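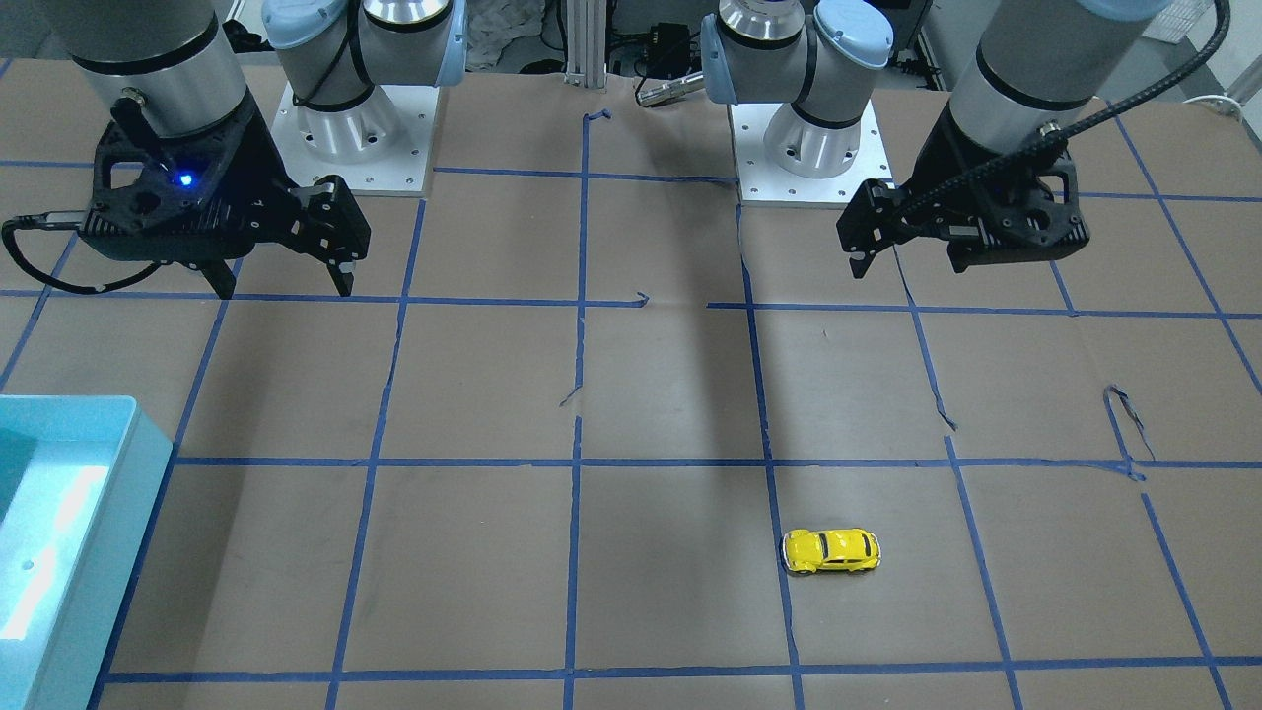
R. Hanrahan

Re: [flunden-floor] What are we supposed to do with the arms?
30 Nov 2024

On the returns floor at Flunden, somebody wrote:

> Second shift got the Zerura memo same as everyone. It says the arms will
> "take the repetitive element out of sorting" and that we are all
> "moving up the value chain." I have sorted returned toys for 13 years and
> I'd like to know where up is. Is it a different table? Do we keep our
> stools? Also, who is supposed to fix the tape?

Taking these in the order I can answer them.

The tape is ours. It went on the job sheet this week as "cell boundary maintenance," so if you see a piece curling up over by the yellow car, congratulations, you are qualified. Blue painter's tape is in the drawer with the labels. Please press it down properly. Please also stop writing jokes in the cells, the paper is supposed to stay plain brown.

Stools stay. I asked twice.

As for where up is, I spent my week there, so I can report. The old job was to pick up a toy, look at it, and put it in the right bin. The new job is to put a toy in a cell, stand back, and watch two grippers think about it. Then you mark the sheet: picked, dropped, or other. On my shift we ran 186 tries, and I would like to put in a word for "other," which needs more room on the form.

The target is 200 a shift. Any one of us used to clear that before first break with the radio on, and I said so at the meeting. The reply was that the arms will get faster and we won't. I had no comeback to that, though I did think it was a rude thing to say to people holding doughnuts.

What does change, as far as I can get out of Erus (they run the software side):

Sorting grade becomes "cell operator." Same pay until the spring review. I asked for that in writing and have it.

Seven of us get trained first. Sign-up is on the board by the time clock, by seniority, and no, you can't sign up a cousin.

Damage checks stay with people. The arms can't tell a scuffed fender from a shadow, and I don't want anybody helping them learn it for free. If you're asked to tag damage on top of your sheet, that's extra work and it goes through the steward.

My wrists feel better than they have in years. I'm bored by ten o'clock. Both of those should go in the comments to Zerura, so send me yours before the next floor meeting, and keep them short enough to read out loud.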